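Calwood Match Ball, Size 5

I've coached and played in the Bendham amateur league long enough to have kicked some truly awful soccer balls, so when I started stocking my own shop I got picky. The Calwood is the one I take to my own games, and it's the ball I hand people when they come in and say "just give me a good one."

It's a thermally bonded ball, so there are no stitches to soak up water on a sloppy November pitch. The cover has a light texture that helps on long passes — you'll feel it the first time you switch play across the field. It comes off the foot clean and it doesn't wobble on a hard shot the way the cheap ones do. My keepers grumbled for a week and then asked if they could keep one at home!

I've used it on grass and on the old turf at Flanurberg, where the rubber pellets chew up everything. After a full season mine had scuffs on the panels and a bit of fading in the print, but it was still round and still holding air. I top it up before each game (I'm fussy) and that's really all the care it gets. Wipe it down, keep it out of a hot car trunk, done.
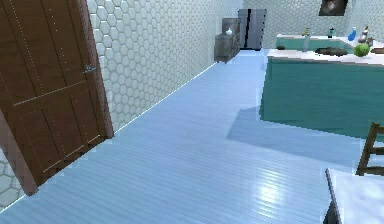 Open door, white hex tile and a pale blue plank floor.

People ask me how it compares with the Shehu Trainer, which I also carry. The Shehu is softer and a little slower, and I like it for younger teams and for practice nights when you're running drills for two hours. If you only want one ball and you play real matches, get the Calwood. If you need a bagful for training, go Shehu and spend what's left on cones.

It ships deflated, so have a pump and needle ready. Put a drop of glycerin or silicone oil on the needle first, please — I've seen too many valves ruined by a dry one.

Size: 5
Cover: textured PU
Construction: thermally bonded
Bladder: butyl
Item number: 1233
In the box: ball, 2 spare needles
Team packs: 3 balls and a mesh carry bag

Add to cart
Ask me a question about this ball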